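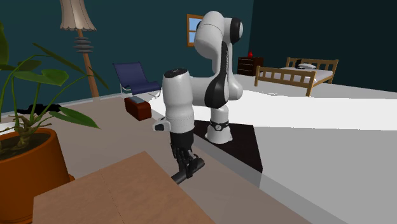

Saris Community Radio: Listener and Member Forum
Topic: Proposed change to evening transmitter power

Tiruwork Sisay (Station Secretary)
Posted Sep 8, 2024

Members are advised that the station intends to reduce evening transmitter power from 871 watts to 600 watts, beginning in November. The change would apply from 11 p.m. until the morning sign-on. Daytime power would remain as it is. The purpose is to lower the electricity cost at the Lurkunance site, which has risen for two years in a row. Written comments are invited in this thread and will be forwarded to the station board.

hillside_listener
Thank you for the notice. I live on the far side of the Lurkunance ridge, and reception at night is already weak. Has the station measured the signal there at the lower power, or is the proposal based on a coverage map only?

Tiruwork Sisay (Station Secretary)
The proposal is based on a coverage map. No field measurements have been made at 600 watts.

polak_fm
I must register an objection. A map does not account for the ridge. The Polák valley was shown as fully covered when the present antenna was installed, and residents there had to wait a full season before the fill-in relay was approved. Measurements should come first and the decision second.

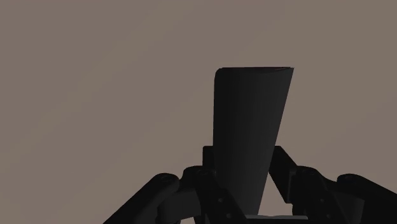
I would also ask that the readings be taken indoors as well as from a car. Most people who listen late do so on a small set in the kitchen or bedroom, and a car antenna will always give a more favorable result.

Sumeya Kahsay (Programming)
I would like to respond on behalf of the program staff. The overnight hours carry recorded music and the repeat of the farm bulletin. Our last survey was sent to 3,237 households, and very few of those who replied reported listening after 11 p.m. The savings would help pay for a second studio microphone and the line to the Lerkon office. I support the change.

hillside_listener
With respect, the survey form asked for a household's "usual" listening hours. Shift workers in my area listen late on some nights and not on others. They may well have left that line blank.

Sumeya Kahsay (Programming)
That is a fair point regarding the wording. I do not agree that it would alter the result to any great extent, but I will ask for the question to be revised.

lerkon_relay
Would the relay at Lerkon be affected? It takes its feed off the air from the main transmitter. If the incoming signal drops, the relay will rebroadcast the noise.

Tiruwork Sisay (Station Secretary)
The matter of the relay feed was not covered in the proposal. I have referred it to the engineer and will post the reply in this thread.

polak_fm
My objection stands until that reply is received. Please record it as such.

Tiruwork Sisay (Station Secretary)
It has been recorded.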